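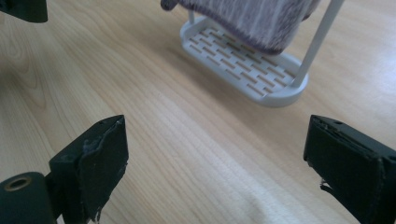
Reading room table, Pemwood branch.

Monday, May 16, 2022

The reading room opened at the usual hour. Correspondence was dealt with first, including a letter from the Anance Historical Society requesting a longer loan of the parish maps. The request was granted until the end of June.

The count of the local newspaper collection was resumed after lunch. The register lists 3,287 issues. Of these, 356 have now been checked against the shelves, and the condition of each has been entered in the blue ledger. The issues from the flood year are in poor order -- several have lost their front pages -- and will be withheld from readers until they can be boxed.

Noura Issa reported on the Ofori bequest. It comprises 300 letters and a number of account books from the Indport ferry office. She recommends that the letters be kept in the order in which the family stored them. I have agreed to this in writing.

A reader asked whether pens may be used at the tables. The rule remains pencil only. The notice by the door is to be reprinted in larger type.

The room closed at five. Shelving from the second bay was left for tomorrow.

Comments

ferrydaughter: My grandfather worked in the Indport office. Will the account books be open to the public?

R. in Anance: Thank you for extending the map loan.

ledgerline: Are the flood year papers on microfilm anywhere?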